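Prirnis Sundays: the pink T-shirt

4/18/21

So I've spent most of this month teaching a robot to deal with laundry, and my own washing is still sitting in a heap on the landing. My mum has made all the jokes already, so please don't bother in the comments.

If you're new, I do part of my week on a project called Prirnis, and my bit of it is showing the arms what to do. I don't write the clever code. I sit at a pair of handles, I move them, the two arms on the other side copy me, and everything gets saved: where the joints were, how wide the grippers were, what all the cameras saw. Do that enough times and you've got something a program can learn from. Do it for a whole afternoon and you've also got a sore neck.

People imagine it's like playing a game, and for the first half hour it sort of is! Then you try to pick up one layer of cotton without getting the layer beneath it, and you find out how much your fingertips have been doing for you all your life. You can't feel a thing through the handles on our setup. You watch, you guess, you close the gripper, you lift a tiny bit to see what comes with it, and half the time the answer is everything.

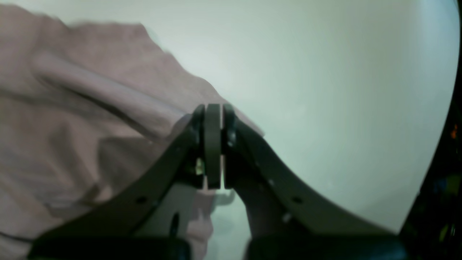
Pinching is the part I practised most before they let me record anything that counts. My early attempts all came from straight above, very confident, like one of those grabber machines at the seaside, and I'd get a great lump of shirt or nothing. Vignesh Pisharody, who was doing this long before me, told me to stop going for the middle and look for an edge or a corner instead. From the gripper's own view it makes much more sense – there's the pink cloth in its folds on one side, plain pale surface on the other, and a corner of fabric right up by the fingertips. That line between cloth and no cloth is what I steer by now. If I can't find it I open up, back off and come in again, and I try to do it without sighing, although the sighing doesn't get recorded.

Backing off was a big argument for us, by the way. Should you keep the fumbled goes or bin them? I wanted to bin all of mine out of pure vanity. Vignesh says a few are worth having, as long as you recover properly, so that whatever learns from you has seen somebody make a mess and get out of it. We've settled on keeping a fumble if the rest of the run is clean, and chucking it if I've flapped about for ages. It does mean that somewhere in the Prirnis folder there's a lasting record of me chasing a sleeve.

The total when I last looked was 3,342 runs, from everyone, all garments. My share is about 300. I was quite proud of that until I saw Vignesh's. 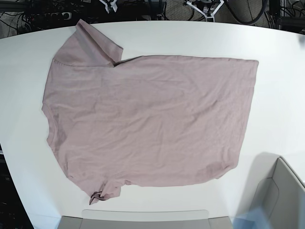

The other thing I had to unlearn is the way I fold at home, which is to grab a shirt by the shoulders, give it a good shake and let gravity sort it out. Lovely method, works every time, completely useless here. Shake a shirt with these arms and you get a blur on the cameras and a cross message from whoever looks after the motors. So it's all slow dragging and smoothing. Get hold of a sleeve, draw it out, let go. Go round to the hem, find the bit that has tucked itself under, ease it out, let go. I try to do each step the same way each time, sleeves before hem, and I've got a note stuck to my handles that says SLOWER in capitals.

Sleeves are the worst. A body is just a big flat thing and it mostly stays where you put it, but a sleeve will roll up inside itself the second you look away, and then you've got a little twisted tunnel with no edge to pinch. I've started leaving the nasty sleeve until the easy one is done, purely for morale.

And T-shirts, if you're asking, are much better than they sound. I did tea towels for my first 4 sessions and I'd rather have the T-shirts. A tea towel has no top or bottom so you never know if you're winning. With a shirt there's a collar, and once I've found the collar I know where I am.

Using both hands was the step up. With one arm you poke and drag. With two you can hold a bit steady on one side while the other goes looking, or lift the whole bundle between them and hope a shoulder turns up. My left hand is hopeless at this, I should say. I'm so right-handed that I catch myself parking the left arm and forgetting it's there, and Vignesh has been known to call "left!" across the room like a driving instructor.

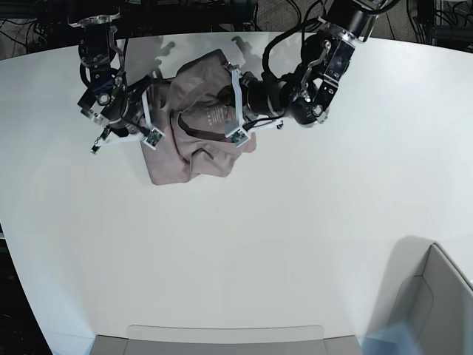 Both arms on the pink one, collar somewhere in the middle of the bundle.

We're on shirts until June and then I think it's trousers, which I'm dreading (pockets!). Before that I want to get my time per run down without getting sloppy, and I've promised to have a proper go at left-hand-only practice, 5 minutes at the start of each session. I did it twice last week. I'll do it tomorrow.

Right, off to fold the landing pile. With shaking.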